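Notes from the open day at the Fuvden landfill gas plant

The county holds an open day at the Fuvden landfill every August, and this year I finally signed up. I write about air permits and emissions rules most weeks of the year, and I had never stood next to one of the things the rules apply to. The tour started at 9 a.m. from the gravel lot by the scale house. There were 27 people on the list and one school bus to carry us.

Fuvden stopped taking household trash in its north section years ago, but the waste under the cap is still breaking down and still making gas. Half or so of that gas is methane and most of the rest is carbon dioxide. A landfill this size can't just let it go. It has to collect it and either burn it off or put it to use, and it has to keep records showing that it did.

Our guide was Nyokabi Mutiso, who manages the gas system for Kundden, the company that runs the site under contract. She handed out hard hats and orange vests and asked us to stay on the mowed paths.

The first stop was on top of the north section. It looks like a grassy hill with pipes sticking out of it. Each pipe is the head of a well, and there are 116 of them across the whole site. The wells are under a light vacuum, which draws the gas out of the waste and into a main line that circles the hill. A technician visits each well at least once a month with a handheld meter and writes down temperature, pressure, methane and oxygen. If there is too much oxygen, the well is pulling in outside air and the valve has to be turned down. If the pressure is positive, gas is pushing out and the valve has to be opened up.

I asked how often a well is out of range. Mutiso said it happens every month somewhere on the site, mostly after heavy rain, when water gets into the lower part of the pipe. The fix is usually a small pump. The operator has a set number of days to start the correction and a longer period to finish it, and the dates go in a log that the state inspector reads.

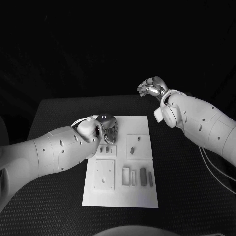
The surface check is a different job. Four times a year a crew walks the cap in a grid pattern with a detector held close to the ground, looking for methane coming through the soil. They stop at cracks, at bare patches and at every place where a pipe goes through the cover. When the reading is over the limit they put a flag in the ground, fix the spot with clay and come back to test again. We saw two flags on the east slope. Mutiso said both had been repaired and were waiting on the second recheck.

This is the part I had wanted to see, as so much of the argument over landfill rules is about it. A walking survey only finds what is leaking under the feet of the person walking, at the hour they walk. Steep slopes and areas where trucks are working can be skipped for safety reasons. Critics say that leaves out the places most likely to leak. Having been on the east slope in work boots, I understand why people don't want to walk it with a detector in one hand, and I also understand the critics.

From the hill the bus took us down to the plant itself, a metal building with three engines in it. The main line comes in at the back, the water is knocked out, and the gas is cleaned in two tall tanks of carbon before it reaches the engines. The engines were supplied by Datetti and are rebuilt in rotation. Two were running and one was open for service. It was very loud and we were given earplugs at the door. On a normal day the plant uses about 90 percent of the gas the wells collect. The rest goes to the flare, a closed steel stack on a concrete pad behind the building. You can't see the flame from the ground, only some shimmer above the stack.

Somebody asked what happens when all three engines are down. The flare takes everything, and if the flare goes out a valve closes by itself and an alarm goes to whoever is on call. Each of those events has to be reported. The last report is posted on the county website, though it took me a while to find it under the solid waste page and not the air quality page.

We ended in the training room at the plant office, with coffee and a slide talk on the county's plans. The main item was a proposal to replace the engines with equipment that would clean the gas to pipeline quality and sell it. The county has a 20 year agreement in draft with a gas buyer called Aguirre. The slides gave the expected income but not the cost of the cleaning equipment, which Mutiso said was still being bid.

There were questions from the floor for a good half hour. Several were about smell, which is fair, given how close the houses on the south road are. One woman wanted to know if the county would put fixed methane sensors along the fence and publish the readings. The answer was that it had been discussed and that no money was set aside for it in the current budget.

My own question was about who checks the numbers. The annual emissions figure for a landfill is mostly calculated from how much waste went in and when, with a formula, and then adjusted for the gas collected. Nothing in that measures what leaves through the cover. Mutiso agreed and said the site had been flown over once by a plane with a methane camera, and that the results matched the formula in some areas and were higher in others. She did not have the report with her. I have sent in a records request for it and will post it when it comes.

The bus was back at the scale house a little before noon. Sign-up for next year's tour is through the county solid waste office. Wear closed shoes, and bring water for the hill. 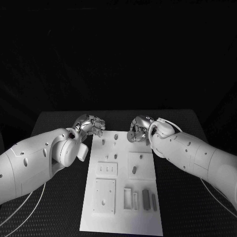
Baltasar Villalobos wrote in after I posted the first version of this: I was on the same bus, and I think you were easy on them about the pipeline deal. If the gas drops off as the north section gets older, the county could be stuck buying its way out of a contract it can't fill. I asked for the gas forecast during the coffee break and was told it was in the bid package. Do you know if that is public yet?

I called the county and was told that the bid package becomes public when the bids are opened. The forecast is in an appendix. I've added it to my records request.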